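The right arm stopped again

I wrote in October that the dropouts on the right arm were fixed. They were not. Yesterday it quit in the middle of a bowl run and stayed where it was, holding position, with the left arm still taking commands as if all was well.

The task is a simple one. Dishes have to go between the table and the shelf, and the big dark bowls stay put. We had done 229 runs since the last firmware change with no stop, so I had quit watching the log as closely as I should have.

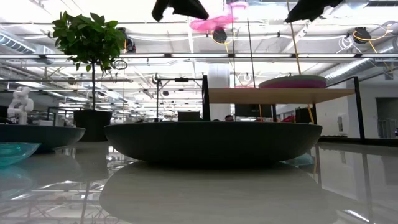

Bowl task, right-hand shelf in use. 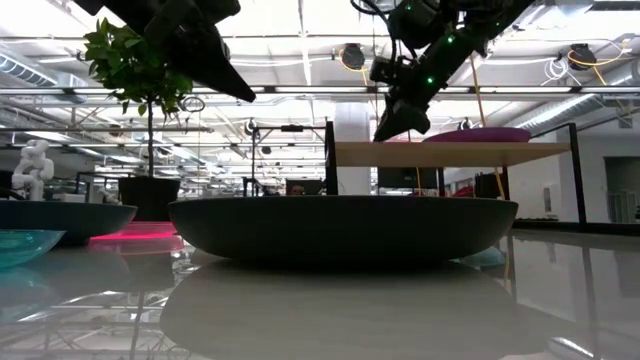

What the log shows is a lost heartbeat on the wrist joint, 573 milliseconds long. The limit is 15. The controller is supposed to freeze both arms when that happens. It froze one. Marloes Van Beek pulled the stop by hand, and that is the part I don't like, because a person had to notice first.

Pin-yu Yau went through the safety config with me afterward and found the cause in nearly an hour. When we split the arms onto 2 controllers, the shared stop signal was left pointing at the old one. Each arm now watches only itself. The change was mine. I tested that each arm stopped on its own fault and never tested that one would stop the other.

The dropout itself is a separate problem. Chia-jung Tang thinks it is the connector at the wrist, where the cable loops around and gets flexed on every reach. I think it could be the crimp further up. We will swap the cable first - it's the cheaper guess - and log the joint overnight with no load.

Until then the arms don't run without someone at the stop button. I also put a cross-stop test in the startup script. It fakes a fault on one side and refuses to go on unless the other side freezes too, then does it the other way around. It adds a little time to every start and Taha Fahmy has already complained. It stays in.

If you run a two-arm setup and have ever moved things between controllers, go check yours. I'll post the joint log once the new cable has been on for a while.

2 comments
15 shares

Recent posts
Wrist dropouts, part one
Moving to separate controllers
Why I label both ends of every cable
Notes from the Trotham workshop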